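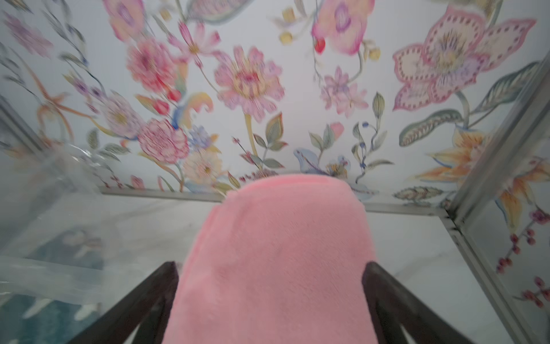

I went to the Petchrat open house for the wallpaper and came home wanting to refold everything in my linen closet.

Petchrat is a housekeeping and interiors school in Florkdale, a short walk uphill from the bus station. They open the doors once a year, in January, and I got there at nearly 9 in the morning, when the coffee was still being set out. Fongchan Siriwan was showing people upstairs in small groups, and I was lucky enough to land in the first one.

The practice rooms are up there, and oh, the flowers! One wall is papered in huge painterly blooms on a pale gray-white ground. There's a big pink lily with dark red speckles on its petals, a spiky pink zinnia kind of thing on a long thin stem, and lots of little buds tucked in between (I liked the small yellow ones best). I'm usually a plain white walls person. I stood in front of it long enough that the group moved on without me and I had to catch up.

The folding session was next, and I'd expected to skip it. Glad I didn't. They work with soft, fuzzy towels, the plush microfiber sort, and the pink one looked wonderful against all those flowers. Chalerm Khunthong teaches the class, and he is strict about edges. Fold the long side in first, smooth it with the flat of your hand, then bring the ends over so the part facing out is a rounded fold with no loose corners. Plush fabric wants to slide and puff up, so you go slower than you think you need to. My first try looked like a sleeping cat. By my fourth it could have gone on a shelf, and he gave it a nod!

I asked how they keep the nap so soft and got a long and very happy answer: wash them apart from cotton, skip the softener, shake them out before drying. I wrote it all down on the back of my ticket.

Lunch was noodles in the courtyard, 5 to a table, and I sat with Vichien Klinhom, who had come over from Aditberg on the early bus and was mostly there for the upholstery room. We went to see it together afterward. Good chairs, but it was crowded and hot and I didn't stay long.

If you go next year, go early and head straight upstairs. The last bus back leaves at 19 minutes past four, and the walk down is quicker than the walk up.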